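Steam talk, Birmont library, evening group. Notes, not to be handed out

Start w/ the kettle story. Keep short. Then straight in.

Why steam at all
- my grandmother did everything over one pot, Nasten winters, no oven till May most years because the oven smoked
- steam gives up its heat when it lands on cold food. Say that slowly, people miss it
- no browning. If they want brown, fry after. Dont get dragged into the oven argument again

Dough
- plain flour, yeast, sugar, warm water, bit of oil
- knead until smooth, longer than you think
- 2nd rise after shaping, 21 minutes in my kitchen, longer in a cold one
- pass round the dough ball (wash hands!! wipes in the blue bag)

Common trouble
- wrinkled tops: lid lifted too fast. Crack it, wait five minutes, then open
- yellow spots = baking powder not mixed in
- soggy bottoms: water too high, or no paper under
- dense: under-risen, nearly always
- drips from the lid, wrap a cloth round it. Old Zodholm pots had a domed lid so water ran down the sides, mention if time

Altitude question WILL come up. Answer: a bit longer, taste one. Move on.

Money bit
- the supper at Zodholm raised almost 850, all went on pots for the school kitchen
- thank them by name, list in coat pocket

Slides, last 2. Leave up durring questions

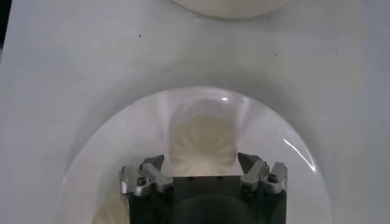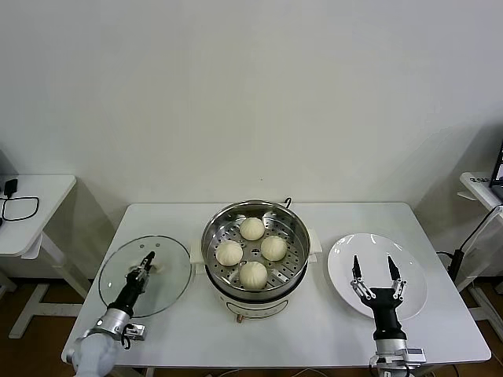
Photos: Odair Dantas

Buns slide: point at the gaps. Four in the basket and I woud not add a fifth. They swell and stick. Pleats on top, twisted shut. Glass lid is good for beginners, you can look without lifting.

Questions. Freezing? yes, after cooking, re-steam from frozen. Filling too wet? drain the cabbage, salt it first.

Finish by 9, hall gets locked. Sign up sheet by the door. Get the extension cord back!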